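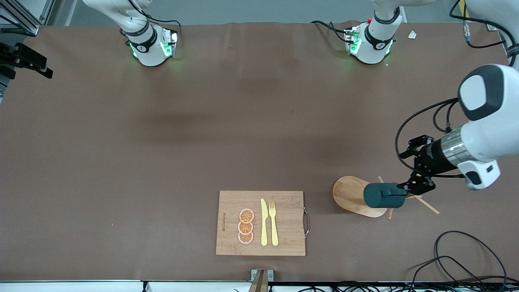

Arsalan Pirzada: Same thing with ours. Shelf peg snapped on the second set, toddler was pulling up on it. Are we getting pegs or a whole new shelf?

Imstead Play Support
June 2024
Print | E-mail this page

Ticket 793 - Vomik toy shelf, low model, pegs

Reply to A.P.: pegs only for now. Shelf boards are fine, no recall on those.

Log so far
- Parent reports lower shelf drops at left side. Puzzles + stacking rings on it, nothing heavy.
- Asked for batch no. Got 31. Same as the Vaughan nursery order from November.
- Batch 31 pegs are short. Go in 2 turns then stop. Should be flush w/ the board.
- Tried old Flunix pegs, too fat, dont force them, splits the hole.
- New pegs from warehouse fit ok. Held with a full bin of blocks overnight.

Till yours arrive: take the bottom shelf out, toys in a basket on the floor. Keep the wall strap ON even with the shelf off. Kids will climb the frame.

Almost 2,000 pegs in stock, so no wait list. Need adress and batch no. (sticker, under top board). Hand tighten, no drill.

Still open: do the taller units use the same peg? Asked Vomik, waiting to hear. Leaving ticket open.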